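4. Picking up bags and wrappers

I leave this one till last, as thin plastic is fiddly with the Jisimon pair.

1. Pinch the bag low down, between the ridged pads.
2. Squeeze the trigger gently – let the folds flop.
3. Lift it straight up, then over the bin.

Caution: keep both jaws clear of the sink.
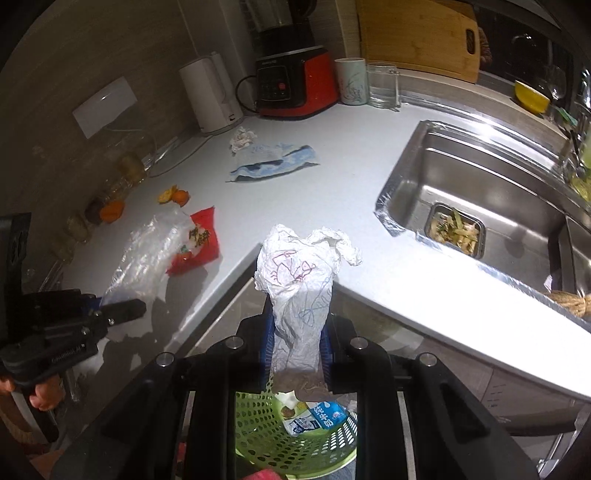 Page last changed: Wed 1 May

I do the white bag first, then the clear one on the worktop. If yours slips, swap the pads (section 2).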